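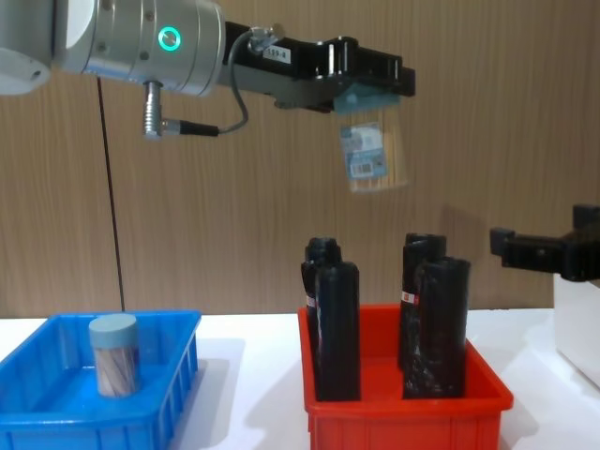 About Womthorpe

Womthorpe tests grippers, arms, cameras and controllers for companies that are deciding what to buy. We do not sell any of them and we take no commission from the people who do. A customer tells us what has to be picked up and where it has to go, and we try it on the hardware they are considering.

Most of our work is with small packaged goods: bags, bottles, tubs and the trays they travel in. Thin plastic bags take up more bench time than anything else. A parallel gripper can hold one by a pinch at the top, but the bag hangs and swings, and finger pads that suit a bottle may let it slip. We run both kinds of item on one setup, between colored crates, so that a customer can compare like with like.

How we started

Chukwuemeka Ogundipe and Araba Ankrah opened the workshop in March with 2 arms and a rented bench. The first paid job was a finger comparison for Nikolovski, a distributor of kitchen supplies. It ran to 436 picks and the report was 7 pages long. We still use the same report layout.

What we do

Gripper trials. Usually two or more models on the same arm, with the same items and the same controller settings.

Camera trials. Overhead, wrist and chest-height views, compared under the customer's own lighting where we can match it.

Controller trials. We have test routines for Tovik and Gultar controllers and can write others on request.

A standard trial is around 3000 picks. Shorter ones are possible if you only need to rule a gripper out.

Who we are

Chukwuemeka Ogundipe, trial planning
Araba Ankrah, arms and controllers
Iddrisu Ackah, grippers and finger design
Akua Amissah, cameras and lighting
Kekeli Adjei, reports and customer contact

Sending us items

Please send goods in their retail packaging, with spares. Bags get worn at the fold after repeated gripping and we replace them during a trial. Write to Kekeli before shipping anything heavy or fragile.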